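Zellico to add film rentals and offline viewing to its TV box

Zellico is to start renting out films by the title on its set-top box, ending its reliance on monthly channel packs. The new service, called Sandard, will open to existing customers in May and to everyone else later in the summer.

Customers will be able to rent a film for 48 hours from the moment they press play, and will have 30 days in which to start it. New releases will cost £4.49 and older titles £2.49. There is no monthly fee, and the service will sit on the home screen next to the catch-up menu.

Liên Triệu, who runs the television side of the business, set out the plans to reporters on Tuesday. She said the company had been asked for one-off rentals more often than for any other feature since the box went on sale.

"People told us they wanted to watch one film on a Saturday night and not sign up for a month of films," she said. "We didn't have an answer for them. They went to somebody else's box, or they put the laptop on the coffee table."

The catalogue will hold 2,376 films at launch. Most come from a deal with the distributor Tosix, which has supplied Zellico's two film channels for the past five years. The rest are from smaller labels, including Dương, which specialises in Vietnamese cinema and has not had its films on a British TV service before.

Zellico said new releases would normally arrive on the same day as the DVD, although a handful of Tosix titles will be held back for two weeks under an older agreement. The company would not say which ones.

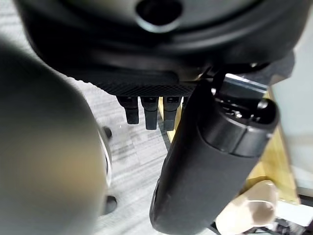 Will existing customers need a new box?

Most will not. Any box with the grey remote will get Sandard through a software update, which is sent overnight and needs the box to be left on standby. The first model, sold with a black remote, does not have enough memory to run the new menus. Owners of that one will be offered a replacement for £20, or free if they agree to another year's contract.

The update will arrive in stages over eight days. Zellico said it had chosen to spread it out after last year's menu change, when a large number of boxes tried to download the new software on the same evening and some were left showing a blank screen until they were unplugged and started again.

Films can be watched in standard or high definition at the same price. There will be no 4K at first. Triệu said the company had tested it and was not happy with how it ran on slower broadband lines, and she would not give a date for it. Anyone with a connection below 5Mbps will be advised to let the film download to the box before starting it. A two-hour film in high definition takes up about 4GB, and the box will warn customers if their hard drive is too full.

Rentals can also be moved to a phone or tablet, using the same app that now handles remote recording. A film can be on two devices at once but played on only one of them at a time. Once it has been downloaded it will play without a connection, although the 48-hour limit still applies and the app has to go online once at the start of the rental to check the account.

Parents will be able to set a spending limit and a four-digit PIN. The PIN will be switched on by default for every rental, whatever the film's certificate, after complaints to Zellico about sports events bought by children. It can be turned off for films rated U and PG in the settings menu. The spending limit starts at £25 a month and can be raised or lowered online or by phone.

Payment will be added to the monthly bill. Customers who pay by prepaid voucher, which includes many in student flats and rented rooms, will not be able to use Sandard to begin with. Zellico said it was working on a way to let them pay by card through the app and hoped to have it ready by the autumn.
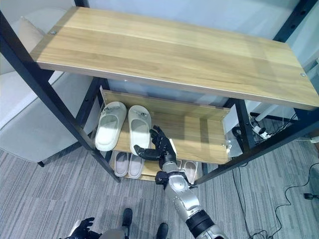
Refunds will be given automatically if a film stops for more than ten minutes because of a fault on Zellico's side. Where the problem is with the customer's own broadband, the rental period can be extended by a day, once per film, by ringing the helpline or using the button on the account page. Films that have been started cannot be swapped for another title.

Subtitles will be offered on most of the catalogue from the first day, and audio description on about a third of it. Triệu said the company knew that the second figure was low. Tosix holds described soundtracks for many more of its films, but they are stored separately and have to be matched by hand to the version being rented. The search page will have a filter for both, and each film's page will show what is available before the customer pays.

The two film channels will carry on. Zellico said it had no plans to close either of them, and that subscribers to the film pack would be given two free rentals a month for as long as they keep it. The free rentals cannot be saved up from one month to the next, and they do not cover new releases in their first eight weeks.

The price of the film pack itself will go up by £1 a month from the same date. Customers will get a letter or an email at least 30 days before the change, and those inside their minimum term may cancel the pack without paying a charge. The sport and children's packs stay at their current prices.

Zellico is coming to film rentals some years after its larger rivals, and its catalogue is smaller than most of theirs. Triệu said the company would add titles every week but was not trying to match them film for film. She pointed to the Dương films, and to a group of British comedies from the 1950s and 1960s that Tosix has restored over the past two years – these have been shown at festivals but have not been available to rent at home.

She was less willing to talk about television series. The company has looked at selling whole series through Sandard, and an early version of the menu shown to reporters had an empty tab marked "Box sets". Asked about it, she said the tab had been left in from testing and would be taken out before launch. She did say that talks with programme makers were going on.

A trial with staff and a small group of customers began in the winter and is still running. Changes made as a result include a larger clock showing how much of the rental period is left, and a reminder sent to the customer's phone when there are six hours to go. A feature that played trailers automatically was dropped.

Customers who want the update early can register on the Zellico website from the beginning of next month. They will need their account number and the serial number of the box, printed on the label underneath.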